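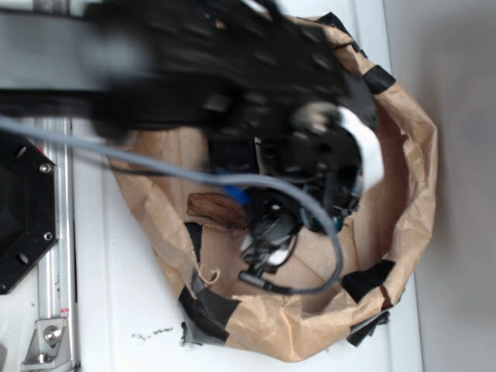
Rajkumari Bansal reckons a break-in kit from Fedura will lift a burglar's prints off any kitchen drawer. I doubt it. Mine cost $100 and gave me grey smudges on the laminate.

Leave the drawers alone and ring the police. Write down what's missing, with serial numbers - colour and model too. If you must move something before they come, wear clean gloves and use paper, as plastic traps moisture.

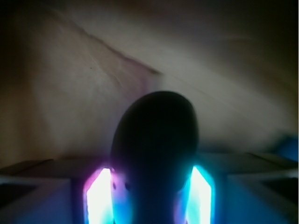 A dark, rounded object between two glowing fingers.

Wipe up leftover powder with a barely damp cloth.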